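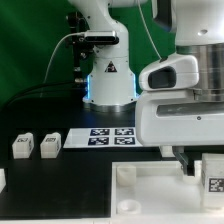 Closing out the storage unit

1 February 2025

I handed in the key to the storage unit in Lockwood last month. I had rented it for a lot longer than I planned to. When I moved out of the house and into the apartment, I told everyone it would be for one summer while I figured out what would fit. Then I stopped thinking about it. The payment came out of my checking account every month and I got used to seeing the line on the statement.

What got me moving was a letter from Homimlow, the company that runs the place. The rate was going up again, and the new total came to $1,538 a year. I had never added up the months before. I sat at the kitchen counter with the letter and tried to list what was in the unit, and I got as far as the dining table, the snow tires from the old car, a lot of books, and "boxes."

So I decided in November that I would empty it over the winter. A few people have asked how I went about it, so I am writing it down while I still remember.

The first visit

I went out there on a gray morning with a flashlight, a marker and a roll of trash bags. The unit is on the second floor, at the far end of a hallway where the lights are on a timer. They shut off every few minutes unless you walk back toward the elevator and wave.

I didn't take anything home that day. I opened boxes, looked in them, wrote a better label on the side and closed them again. Half of the old labels were useless. One said "desk" and had curtains in it. Two said "misc." One said "important" with a line under it, and that one held takeout menus, a dead phone, some keys and the warranty card for a dishwasher that stayed with the house.

There were 13 boxes of books. I want to mention that separately, as books ended up taking more time than all of the furniture.

I kept the list in Undeck, a plain note app I already use for groceries. Each item got a line and a letter: K for keep, S for sell, G for give away, T for trash. I tried a spreadsheet first and gave up on it in the hallway, typing with one thumb with the lights going off. 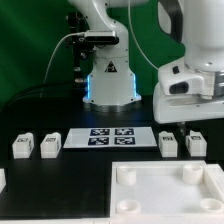
White arm and green backdrop, with the blue lights lit on the base.

Selling things

I listed the better furniture on Plurneo. The dining table went fast. The man who bought it brought his own blankets and straps and had the legs off before I had found my wrench. The chairs did not go with it. He didn't want them, and for three weeks no one else did either, so I gave them to a church hall down the street from the unit.

The dresser was harder. It is solid oak and heavy, and my mother bought it the year I started school. I had it in my head as a valuable piece of furniture. I listed it high, got no messages, lowered it, got one message asking if I would deliver, lowered it again, and sold it to a couple who were furnishing a first apartment. They were happy with it. They sent me a picture later with a lamp on top.

All together the sales came to a little more than the cost of gas and two truck rentals. If you are keeping a unit because the things inside are worth money, I would suggest looking up what the same things sell for now, used, near you. I paid for years to store a couch that I finally let go for $200, and the buyer talked me down to that.

Some notes on selling, in case they are useful:

Measure everything before you list it and put the numbers in the first line. People will ask anyway, but fewer of them.

Take the pictures by the open door of the unit during the day. Mine from the back of the unit made a clean rug look like something from a basement flood.

Say which floor it is on and whether there is an elevator.

Don't hold anything for anyone without a deposit. I held a bookcase for nine days for a person who then wrote to say they had bought a different bookcase.

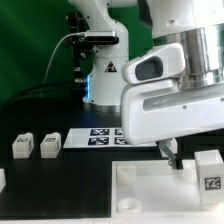 The books

I thought I would be good at this part. I read a lot, I use the library, and I don't think of myself as attached to books as objects. Then I opened the first box and sat on the floor of the unit for most of an hour reading a travel guide to a country I have never been to.

After that I made a rule that I could not open a book at the unit. I could read the spine and decide. If I couldn't decide, it went into a box to come home, and I allowed myself one of those boxes. It filled up on the second trip and I had to start taking books out of it to put other books in.

The library takes donations on certain mornings only, and they won't accept textbooks, encyclopedias or anything with a musty smell. More of mine had the smell than I expected. The unit was sold to me as climate controlled, and maybe it was, but the boxes along the outside wall were worse than the ones in the middle. The cardboard had gone soft at the bottom corners. If I ever store books again, I'll use plastic bins and put them up on a pallet.

The cookbooks all came home. I don't have an explanation for that. I use two of them.

The photos

These were in the last corner, in shoeboxes and in the paper envelopes they came back from the drugstore in. I had guessed a few hundred. When I took them in for scanning, the shop charged by the print and the count on the receipt was a bit over 4,000. Plenty of those were doubles, from when you checked the box for a second set without thinking about it.

I did not sort them first, and that was a mistake. I paid to scan thirty pictures of the same lake. If I did it over, I would go through the envelopes at home in the evenings, throw out the doubles and the blurry ones, and write the year on the back of what was left in soft pencil. My aunt has been able to name most of the people in the oldest set. There is a woman in a striped dress at two different weddings that no one can place.

The prints are in one closet now. The negatives are in there too. I haven't made up my mind about the negatives.

The last day

By the final trip there was a broom, a stepladder, the snow tires and a floor lamp with no shade. The tires were too old to sell and the tire shop took them for a small fee. I swept the floor, which wasn't required, and took pictures of the empty unit from the doorway, because the contract has a line about cleaning charges.

The young woman in the office asked for my key, looked at the screen for a while and told me I was one of their longest rentals on that floor. She asked if I wanted to hear about a smaller unit with the first month free. I said no.

Most of what I kept fits in the apartment without much trouble. The stepladder lives behind the bedroom door. I did have to buy one shelf for the cookbooks, and I still have the one box of undecided books next to the couch, with a lamp from the same corner of the unit standing beside it. I have ordered a shade for it.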